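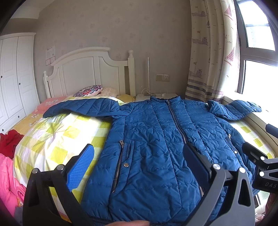
El cambio de armario y otras ficciones de marzo

22 mar 2022

Cada año, cuando el sol entra tres mañanas seguidas por la ventana del dormitorio, me convenzo de que ha llegado la primavera y me pongo a guardar la ropa de invierno. Cada año me equivoco. Mi madre esperaba a mayo y me parecía una exageración de señora mayor, hasta que en una Semana Santa acabé cenando en una terraza con una toalla de playa sobre los hombros.

El problema de guardar la ropa gorda es que hay que decidir. Mientras cuelga en el perchero de la entrada, un abrigo no le debe explicaciones a nadie. En cuanto lo pones encima de la cama empieza el juicio: cuándo me lo puse por última vez, por qué tiene un tique de aparcamiento de Dralta en el bolsillo, qué hacía yo en Dralta. Tardé un buen rato en acordarme. Fui a ver un piso que no alquilé, con una cocina en la que había que elegir entre abrir el horno o abrir la nevera.

Los bolsillos merecerían un capítulo aparte. Este año el botín ha sido modesto: dos mascarillas, un caramelo de eucalipto fundido con su envoltorio, unas monedas y la lista de la compra de alguien que no soy yo, porque pone «acelgas». Ni un billete. Conozco gente que encuentra billetes de veinte euros en los abrigos y lo cuenta como si fuera cuestión de suerte, cuando solo significa que no miran lo que gastan.

Luego está el asunto de lavar. Las etiquetas de la ropa acolchada están escritas por personas que no tienen lavadora. Programa delicado, centrifugado mínimo, secar en horizontal, lejos del sol, sacudir con frecuencia. ¿Con qué frecuencia? Trabajo en una oficina. La última vez que lavé un chaleco de plumas en casa estuvo cuatro días tendido en el salón y el relleno se fue todo a las costuras de abajo, como si llevara un flotador. Lo salvé a medias con pelotas de tenis en la secadora de la lavandería – un truco que funciona, pero hace un ruido que te obliga a pedir perdón a los demás clientes.

Rok Kadrić, con quien compartí piso un par de inviernos, resolvía todo esto no haciendo nada. Tenía el mismo armario en enero que en agosto, los jerséis mezclados con los bañadores, y se vestía en la mitad de tiempo que yo. Me daba una envidia tremenda y le hacía comentarios sobre la polilla. Nunca tuvo polilla. La tuve yo, en mis cajas con lavanda, perfectamente rotuladas.

Lo de las bolsas al vacío también lo he probado. Metes media vida, enchufas la aspiradora y aquello queda hecho una galleta dura que cabe debajo del canapé. Es muy satisfactorio durante unos veintiún minutos, hasta que oyes un silbidito. En octubre sacas la ropa con arrugas de pergamino y pasas el primer frío del año con pinta de haber viajado dentro de una maleta.

Total, que ayer por la tarde tenía dos cajas cerradas, la balda de arriba despejada y una sensación de persona adulta bastante agradable. Miré la previsión para abril por mirar algo: bajada de temperaturas y lluvia. He vuelto a abrir una de las cajas. La otra la dejo en el pasillo, sin subir, donde ya he tropezado con ella un par de veces.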